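Campus Life > Clubs > Robotics

Folding Season at Somside

89 shares · 101 comments

The robotics club at Somside College does not build machines that fight. Since November its members have been teaching a robot arm to fold clothes, a job most of them admit they avoid at home.

The project is called Truvix. It runs on demonstrations – short recordings of a student doing the task with a hand-held gripper. The club wants 2000 of them before the spring meet in Zandavstead, where each team's arm gets 100 seconds per garment.

Students work in pairs and keep a shared log. A session lasts one evening, and slow, steady recordings are kept over fast ones. Cloth is the hard part. A block keeps its shape when it is picked up, and a shirt has a new one every time.

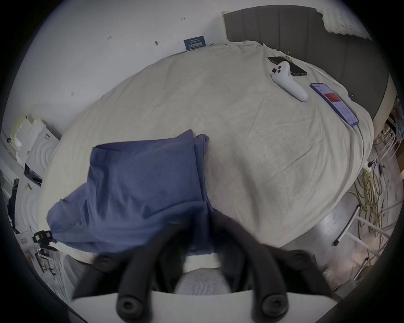 Blue cloth on a bed, with the black fingers of the gripper close to it.
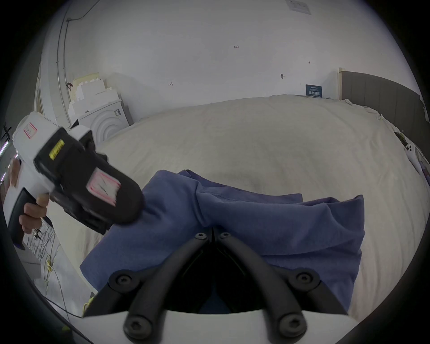
Intarasuk, writing in the comments on the club's page, was not convinced that beds were the right place to practice. The meet uses a hard table, the comment said, and cloth slides differently on a blanket. A team that trains on soft surfaces may lose time on the day.

The club has talked about the same thing. Its plan is to record the last part of the set on tables in the dining hall, once the evening meal is cleared. Towels come first, then shirts. Socks have been left for next year.

New members can join through the end of the term. No programming experience is required.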